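# The Play Kitchen Table, Sorted (Mostly)

*Mar 16, 2021*

I've been promising this page since November, when I put up the gallery of the dress-up trunk and got a pile of emails asking about the play kitchen stuff instead. So okay, you win! I finally pulled out everything from the bins, got it up on the white table where I could see it, and took a good long look at what we have. We have a lot. I did it in one go, with a pot of coffee and the radio on, and I only stopped once to eat a real sandwich (a whole morning of staring at play food does something to your stomach).

If you're new to the site, a quick bit of background. I run a small toy lending shelf out of the front room of my house in Norbridge. Families borrow a box for a couple of weeks, bring it back, take another. The kitchen boxes go out more than anything else I own, more than trains, more than blocks, and they come home in the worst shape. Mixed up, sticky, a sock in there once. Every so often the whole lot has to come out and get put back into sets that make sense.

The rule I've settled on is that every box needs something to cook in, something to eat off, something to drink from and some food. That's it. I used to do themed boxes (a bakery, a pizza place, a picnic) and the kids ignored the themes completely and made soup. It's always soup. So now I build for soup and everybody's happy.
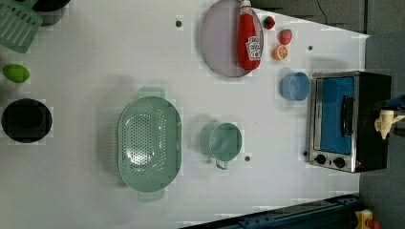 Cups are the thing I never have enough of. A kid playing alone still wants to pour for two, and if there's a brother or a stuffed rabbit at the table it's more like four. I've started putting at least two in every box, and I don't fuss about them matching. A mug with a handle is good for tea parties and a little cup without much to it is good for juice, and between them you've got most of what a three-year-old would ever order.

A few notes on the rest, going through by type, for those of you who like the nitty-gritty:

**The colander.** Pale green, with a handle at each end, and my favorite piece in the whole collection. Two handles means two kids can carry it together, which sounds sweet and usually ends in a tug of war. It gets used as a boat, a hat and a bed for dolls. I've had people ask whether they can borrow just the colander. (Sure!)

**The ketchup.** Red bottle, white cap. I think every play kitchen in the world needs one. It goes on everything at our house, strawberries included, and I have been served ketchup in a mug more times than I'd like to say.

**Fruit.** The strawberries are two different reds, and I've decided to keep them together anyway. The halved orange is a nice one with the segments showing, so it reads as an orange right away even to the littlest ones. I want more fruit like that, with the inside on show. My next order from Gaveter is going to be heavy on cut fruit if I can help it.

**Plates and bowls.** I like a plain plate. The gray-lavender one is about as plain as it gets and the food looks great on it. The round black bowl I wasn't sure about, but it shows up so well against a white table that I've come around. Soup, obviously.

**The slotted spatula.** Green, and useful for flipping absolutely anything. I'd like a ladle to go with it. If anyone has a spare ladle, you know where I live.

Washing is the part I get asked about most. Warm water, dish soap, an old toothbrush for the holes in the colander, then everything goes on a towel overnight. I don't put any of it through the dishwasher after I warped a saucepan lid last year. Stickers and printed labels I just wipe with a damp cloth and hope for the best.

For storage I'm using the clear Clastik tubs now, 7 of them for the kitchen things, with a strip of masking tape on each lid saying what's inside. The old baskets were prettier but bits fell through the gaps, and I was forever finding peas in the hall closet.

One family has already asked to keep a box through the end of Ramadan so the kids can set up their own little table for the evening meal, and yes, of course, keep it as long as you want. I'm setting aside the biggest one for them with extra plates.

The remaining boxes are ready to go out again. Same deal as always: send me a message, tell me how old your kids are, and pick it up from the porch. And please check the couch cushions before you bring one back, I'm still short a toy egg and two spoons.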